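Section 4: Setting Up Your Drying Station

Now for the part of the Rukus kitchen guide we like best! A good drying station makes the whole counter easier to live with, and you can have one ready in the time it takes the kettle to boil. Read sections 2 and 3 first if you haven't picked a spot for the rack yet.

4.1 Placing the rack

1. Wipe the counter and dry it fully. Rubber feet grip a clean, dry surface best.
2. Set the rack down with its long side facing you, leaving a clear strip of counter in front. You'll want that strip for mugs on their way in and out.
3. Press down gently on each corner. If one corner rocks, loosen the nearest bolt half a turn, press the rack flat, and tighten again by hand.
4. Slide the wire basket until it sits level on the bars.

CAUTION: Don't drag a loaded rack across the counter. Empty it, lift it with both hands, then load it again.

4.2 Loading mugs

Mugs are wonderful things to dry well — they're the pieces most of us reach for first thing in the morning, and a mug put away damp smells like a cupboard.

1. Rinse the mug in hot water and give it one firm shake over the sink.
2. Look inside before it goes on the rack. Speckled glazes are gorgeous, but they hide coffee specks very well, so run a fingertip around the inside.
3. Check the rim for chips. Pale bands show marks more readily than a dark glaze does.
4. Hold the mug by its handle, turn it over, and lower it into the basket with the base up.
5. Let the handle settle between the wires. A big loop handle may need a small twist to find its place.
6. Leave a little room between neighbors so air can move.
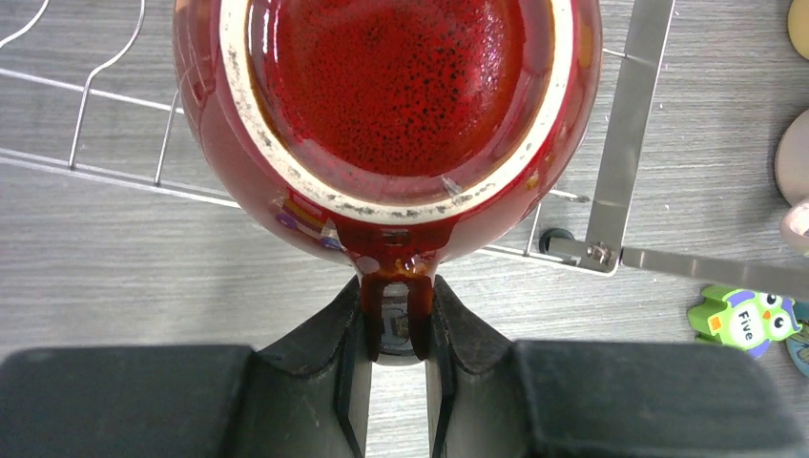
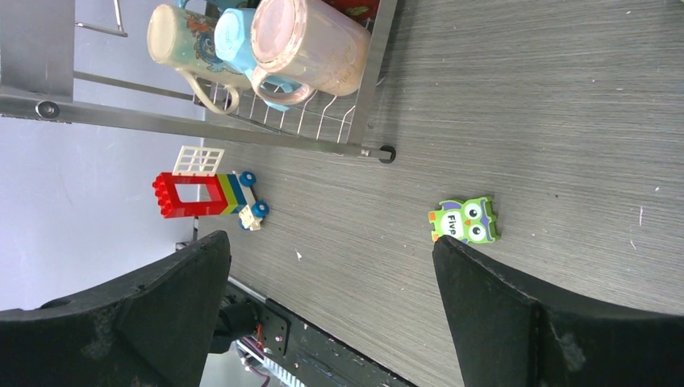
Start at the back of the basket and work forward. Larger mugs are steadier near an end, where they can't be knocked by every hand that reaches in. Mix your colors however you like! Esther Tanui, who tested this section for us, lines hers up from pale to dark and swears it cheers up the dishes.

NOTE: Mugs with a deep hollow in the base collect a puddle when they're upside down. Tip it out before you lift the mug, or blot it with a corner of your towel.

CAUTION: Never hang a mug by its handle from the outer bar. The bar is there to support the basket, and a heavy mug can swing against the counter.

4.3 Unloading

1. Touch the inside of the rim. If it's still wet, give it another hour.
2. Take the front mugs first, lifting straight up until the handle clears the wires.
3. Wipe under the rack while it's light — a quick pass with a soft cloth is plenty.

For cups taller than the basket, plates, and the optional cutlery holder, go on to Section 5.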